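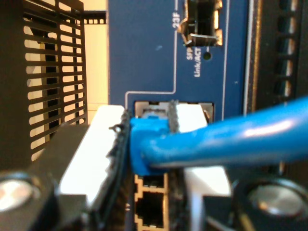
Start at the end you can reach, Vesela Mujić told us when she read the first draft of this chapter, and don't let them touch a setting until they've looked at the cable. Fair. The draft began with settings. It has been turned round.

Chapter 6
Finding the fault

What you need before you start: Chapter 3 (addresses), the first half of Chapter 5. Pencil, paper. A log sheet if your school or workplace has one, otherwise rule your own: time, place, what was reported, what you tried, what changed.

A network fault is usually reported as something else. "The printer's gone." "My files won't open." "It's slow again." None of these is a fault yet. They're complaints, and a complaint tells you where somebody was sitting and what they wanted to do. Write it down in their words. Your own words come later, in a seperate column.

Then the first question: one person, or everybody? One desk points to the desk, its lead, the wall socket, the port at the other end. A whole room points further back. Whole building, further still. Ask at two or three desks before going anywhere near the cupboard. 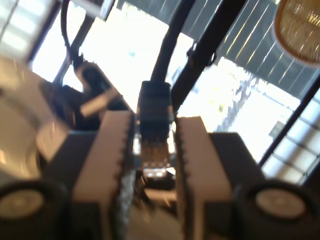

Faults can be sorted by layer, and for this chapter we need only the bottom one, the physical layer. Plugs, leads, sockets, power. Dull stuff, quick to check. An Ethernet plug makes its connection through a row of small metal contacts, gold in colour on the black connector here, and every one of them has to meet its partner in the socket. A plug can look fully home and be a hair short. Take it out, look at the contacts, push it back until it clicks. Then look at the light, if the port has one. Log it even if nothing changed — especially then.

Case 6.1 The Romness office

Romness has 68 desks on two floors. In January the upstairs staff began losing their connection in the afternoons, for a minute or two at a time. Giang Lục took the calls. He had 93 entries in the log by the end of the month, nearly all of them reading "dropped, came back". No desk numbers on most. No times on a good few.

Hằng Lục took over the log and changed one thing: no entry without a desk and a time. Within days the drops were all on one side of the floor, all between two and four.

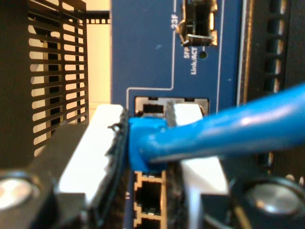
One side of the floor meant one switch, and the drops on it came together. So the desk leads were unlikely, all of them failing in the same minute would be quite a coincidence. That left the switch itself, its power, and the single lead linking it to the floor below. Jeferson Pacheco swapped the link lead first. It was the cheapest test and took no time. Drops carried on. He put the old lead back, noted it, and moved to power. The switch shared a socket strip with a portable heater, on in the afternoons. Moved the switch to its own socket. No drops that week or the next.

Notice that he put the old lead back. Change one thing, test, undo it if it didn't help. Change three at once and you may well get a working network, with no idea which of the three did it.

Words to learn: complaint, symptom, physical layer, link light, swap test, log. 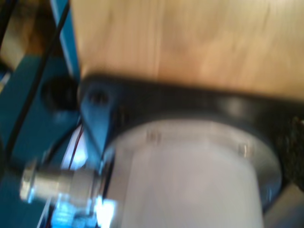
Swap tests need a part you trust. A lead from the bottom of the drawer isn't one. Keep a known good lead, mark it, and don't lend it out. Wanting Deng keeps hers in a pencil case. Length matters less than you'd think for a quick test, anything that reaches will do.

Before 6.2, try these.

1. Rewrite "it's slow again" as three questions you could put to the person who said it.
2. The Romness log had plenty of entries and was still little help at first. What was missing? Add two columns of your own and explain them.
3. A room of six desks loses its connection. Five come back after a minute, one does not. How many faults might there be? Which would you look at first?
4. Draw the path from one desk to the floor below, as described in Case 6.1. Mark where each test was made.

Section 6.2 takes up faults where all the lights are on and the page still won't load. You will recieve a blank log sheet with it; use a fresh one for each fault.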